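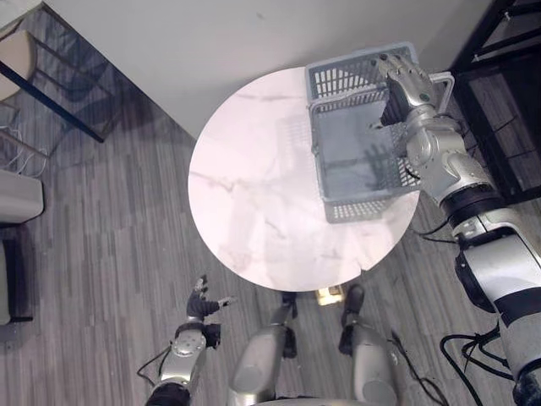
October, a Tuesday
Posted by the author of Slow Kitchen Letters

I have been trying to learn to bake my grandmother's rye bread for most of a year now, and I think I can finally say I have something worth writing down. It isn't her bread. I want to be clear about that up front, before my cousins start emailing. But it is a dark, sour, sturdy loaf that tastes right with butter and a little salt, and when I cut into the last one I had to sit down for a minute with the heel of it in my hand.

She never wrote a recipe. She had a bowl, and a cup with no handle that she measured with, and a way of pressing her knuckles into the dough and then looking off toward the window while she decided. When I was little I thought she was listening to it. What I have in place of a recipe is one index card in my mother's handwriting that says "rye, water, starter, salt, the seeds if you have them, bake until done." That's the whole card. My mother was a wonderful woman but she did not bake, and I believe she wrote it down to be polite.

So I started with the starter, which took me three tries. The first one went pink and I threw it out (please do the same if yours does, and don't go smelling it to make sure). The second one I forgot behind the oatmeal when we went to the lake. The third one is still going and lives in a jar on top of the refrigerator, and it's a good deal more cheerful than I am in the mornings. I feed it with rye flour from Tymoshchuk, the little grocery over by the old post office where they still weigh things into paper bags and fold the top over twice. You can get rye at the supermarket, and I have, and it works. But the Tymoshchuk flour is coarser and smells like a barn in the best possible way, and I like having a reason to go in there and stand by the pickles.

Now, the amounts. I held out against buying a scale for a long time. It seemed like cheating, or maybe like the opposite of cheating, as if I were turning her bread into homework. Then my loaves kept coming out different every single week, one like a paving stone and the next one with a great cave running right through the middle, and I gave in. What I've settled on is 300 grams of starter that was fed the night before, and then enough rye flour and water to bring the whole bowl up to 702 grams before the salt and seeds go in. I know 702 is a silly number. I was aiming for an even seven hundred and my hand slipped, and that was the loaf that came out right, so now I'm superstitious about it and add the extra two grams on purpose.

The dough will not look like dough. If you've only ever made white bread, you are going to want to add flour, and I'm begging you to keep your hands off the bag. It should look like wet cement. You stir it with a wooden spoon until your arm complains, and then you scrape it into a buttered tin and smooth the top with a wet palm. I remember that part. She used to let me do the smoothing, and I'd do it for far too long, the way kids do, until she finally took the tin away from me.
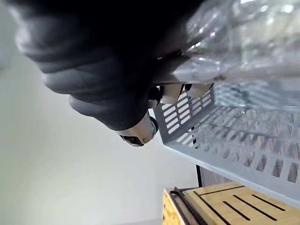
Letter No. 94

Rising is where I've had to learn some patience. Our kitchen faces north and it's chilly from the first week of fall until practically Memorial Day, and rye that's cold just sulks. I tried the oven with only the light on. I tried a cooler with a jar of hot water in it, which did work, but then we needed the cooler. What I do these days is put the tin on the shelf over the radiator in the hall with a dish towel across it, and I leave it alone until I see little pinholes opening up on the surface. Some days that's three hours and some days it's closer to five. I've stopped trying to plan dinner around it.

I bake it at 200 Celsius — my oven is an old Cundetti that came with the house and it's only marked in Celsius, so you'll want to set yours a little under 400 if you're in Fahrenheit like a normal person. It goes for an hour, and then I turn it out of the tin and put it back in bare on the rack for ten minutes more so the bottom isn't damp. The whole downstairs smells like toast and molasses, even though there's no molasses in it.

And then comes the worst part, and I mean it. You have to wait a full day to cut it. I didn't believe this and cut the first four loaves warm, and every one of them gummed up the knife and stuck to the roof of my mouth. My grandmother kept hers wrapped in a cloth in the bottom drawer of the sideboard, and we were absolutely not to open that drawer. I always figured she was saving it for company. I suppose she just knew it wasn't ready.

About the seeds, since the card is so casual about them. I've tried caraway and I've tried coriander, and I've gone back and forth on it so many times that my husband has asked me to please stop bringing it up at breakfast. Caraway is what people expect. But I have a very strong memory of something almost like orange peel, and the first time I crushed coriander in the mortar that memory came straight up off the counter at me. So for now it's a spoonful of coriander, crushed pretty rough, with a few more pressed into the top. My aunt insists it was caraway. She may be right, she's older than I am and she ate more of it.

I still want to try it with a bit of the Triluvov honey my neighbor brings back from the farm stand, just a teaspoon stirred into the water, and I want to find a longer tin so the slices come out squarer. If anyone has one they're not using, or if anyone in the family remembers what happened to the cup with no handle, write and tell me. I'd love to know how much it held.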